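Programs > Housing Support > Grantee Reports > Mokus House

Progress report to the Leemans Fund
Period ending July
Prepared by Birgit Engelhardt

Summary

Mokus House offers short-term rooms to people leaving hospital who have no safe place to return to. The Leemans grant pays for the move-on part of the work: helping residents find a tenancy, set it up, and keep it through the first six months. In this period 40 people stayed with us and 11 moved into their own tenancies. The target for move-ons was 11, so we are on schedule. Spending is slightly under budget, mainly in staff travel.

Tenancy search

Réka Pálfi took over the landlord contacts in the spring. She kept most of the existing agreements and added one with Prumavitz, which rents small apartments on the east side of town. Prumavitz accepts our letter of support in place of a rental history. That was the main obstacle for residents who had been in hospital or in shared housing for several years.

Waiting times are still long for ground-floor units. Three residents with limited mobility have been approved for housing but have nothing suitable to move into. We have asked the city housing office whether they can be placed on the adapted list without a second medical review. We had no answer when this report was written.

Setting up a home

Each person who moves out gets a household allowance and up to four visits from a support worker. The allowance covers a bed, basic kitchen goods and one large appliance if the apartment has none. Most people choose a refrigerator. Where a unit comes with one, the money has usually gone toward a washing machine.

Riet Vermeulen revised the practice sessions that residents attend before they leave. There are now separate sessions on reading a utility bill, reporting a repair, cooking for one person, and laundry. The billing session is the best attended. Attendance at the cooking session dropped when it was held at 4 p.m., and it has been moved to late morning.

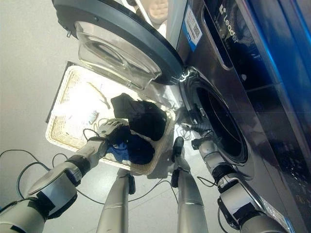
Keeping the tenancy

Of the people who moved out in the previous period, all but one are still in the same apartment. The one who left went to live with a sister and gave proper notice, so no debt was carried over.

Late rent came up in two cases. Both were caused by a gap between the end of sickness benefit and the start of the housing supplement. Arūnas Kazlauskienė now checks the benefit dates with each resident before the lease is signed, and asks the landlord for a later first payment where there is a gap. Prumavitz has agreed to this. Two smaller landlords have not.

Records

We moved case notes to Claltoso in the second month. The transfer took longer than planned and some visit dates had to be entered again by hand. Staff can now see a resident's visits and allowance in one place. The export for your quarterly table still leaves out people who return for a second stay, so we have added those manually.

Budget

Sixty-one percent of the annual grant has been spent. The household allowance line is at 80 percent, after higher furniture prices and a cluster of moves in one month. We would like to shift the unspent travel money to this line. A written request from Josefien Segers is attached to the financial statement.

Next period

- Fill the vacant half-time support post
- Get a decision from the city on the adapted list
- Sign a second year with Prumavitz
- Correct the Claltoso export before the next table is due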